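From: Dušan Kováčik
To: Ukia list
Subject: Re: vertical mice and sore wrists

Agustina Medina wrote:
> I switched to the Tanell upright mouse in September and my wrist
> pain was gone in 11 days. Anybody still using a flat mouse is
> asking for surgery. The Iltonen page says the handshake grip
> takes all the strain off. Why are we still arguing over this?

Glad the wrist is better, Agustina. I mean that. But I'm going to keep arguing.

You told us in the same month that you'd quit the late shift and gotten a new chair. So that's two other changes, and the mouse gets all the credit? Wrists also get better by themselves. Mine did, twice, and I bought nothing.

As for the Iltonen page, they sell the things. I read it to the bottom looking for a study and found a survey of 2638 customers, all of whom had already paid for one. I'd like to hear from the people who sent theirs back.

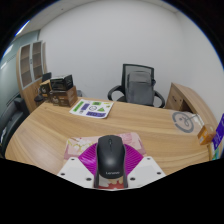 Plain Lenovo mouse, the flat kind I mean.

I've used one like that for 3 years, eight hours a day. What helped me was dull stuff: pointer speed turned up, mouse pulled in close to the keyboard, elbow on the desk. Cost me nothing. Sitthichai posted almost the same list here a while back and got no replies, I suppose there was nothing in it to buy.

If somebody wants to lend me a Tanell I'll use it for a month and report back, good or bad. I'd want to leave everything else alone while I did it -- same chair, same hours. Until then "gone in 11 days" is a nice story and I'm happy for you, but please don't tell new members they're headed for surgery. One of them wrote to me Friday pretty worried.

And if it hurts at night or the fingers go numb, see a doctor before you go shopping.

Dušan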